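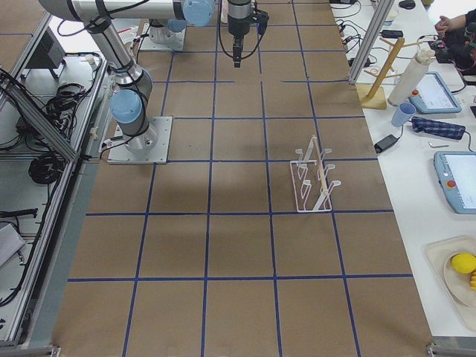
Dresura Tableware: Questions About Orders, Returns and Care

Ordering

Do I need an account to order?

No. You can check out as a guest with an email address. An account lets you see past orders and save a delivery address, and you can open one later using the same email.

Can I buy single pieces?

Yes, for the Karach and Pisov ranges. Every plate, bowl and cup in those two ranges is sold singly as well as in sets. Galli is sold in sets only, except for the serving bowl.

Is there a minimum order?

There is no minimum. Standard shipping costs the same for any order under $100 and is free above that. The $100 is counted after discounts and before tax.

Can I change an order after I place it?

You can change or cancel it until it goes to packing. Orders placed before noon are usually packed the same afternoon, so write to us quickly and put the order number in the subject line. Once the label is printed we can't change the address, and you would need to ask the carrier to redirect the parcel.

Do you sell to restaurants?

Yes. Trade prices start at 300 pieces, which can be mixed across ranges. Trade orders ship on pallets, and someone has to be there to sign.

Delivery and breakages

How long does delivery take?

Three to six working days for stock items. Galli sets can take up to two weeks when a glaze color is between firings. The product page shows the current wait.

Something arrived broken. What do I do?

Send us a photo of the broken piece and a photo of the outer box within 14 days. You don't need to mail the pieces back. We replace the item if we have it and refund it if we don't. Keep the box until you hear from us – the carrier sometimes asks to inspect it.

Can I return something I just don't like?

Yes, within 30 days, unused and in the original packing. You pay return postage. Sets have to come back complete. Seconds are final sale.

Care and use

Can it go in the dishwasher?

Karach and Pisov can. Leave a little space between plates so the rims don't knock together. Galli has a matte glaze that dulls with strong detergent, so wash it by hand or use a gentle cycle.

Is it safe in the oven?

Karach bakeware is rated to 219°C. Don't move a dish straight from the refrigerator to a hot oven. Pisov and Galli pieces are for serving only and shouldn't go in the oven at all.

What are the gray lines on my plates?

Metal marks from knives and forks. They sit on top of the glaze and come off with a paste of baking soda and water. Rub lightly with a soft cloth, leave the paste on for ten minutes and rinse. Stubborn marks may need a second round.

Will new pieces match my old ones?

Closely, though not exactly. Glaze color shifts a little from one batch to the next, and plates that have been used for years lose some shine. If you want a close match, buy everything you need in one order. The Karach shape hasn't changed, so old and new plates stack together.

How many plates can I stack?

We suggest no more than ten dinner plates in one stack. Put a paper towel between Galli plates. Cups should stand on their feet, not hang in a tower inside each other.
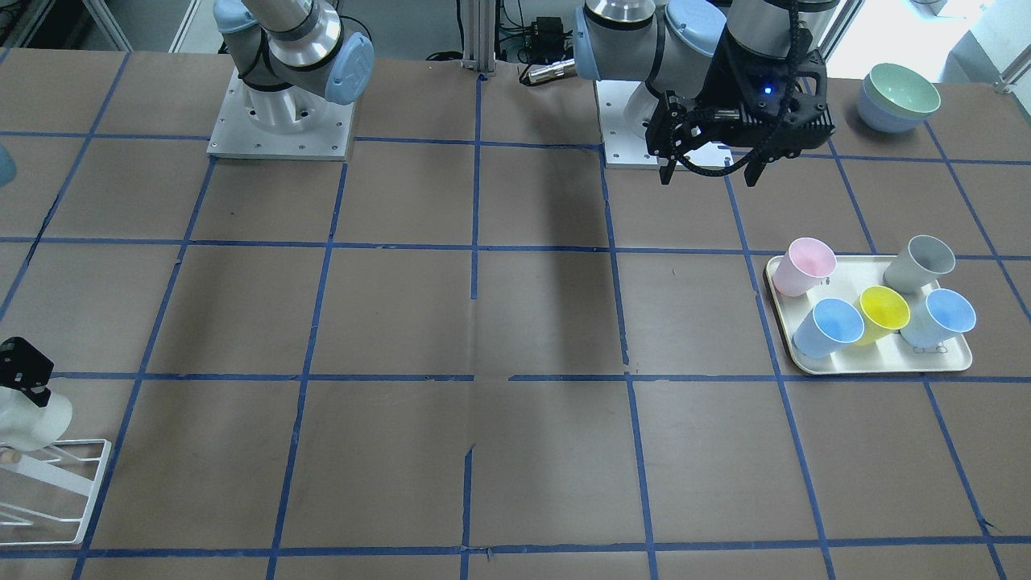 One customer wrote to ask whether the Pisov bowls could be used in the microwave, as the stamp on the base had worn off. They can, and so can the cups. The exception is any piece with a gold rim, which should stay out of the microwave.

Do you still make the small Karach saucer?

No. We stopped making it last October and have 71 left, sold singly while they last. The larger saucer fits the same cup.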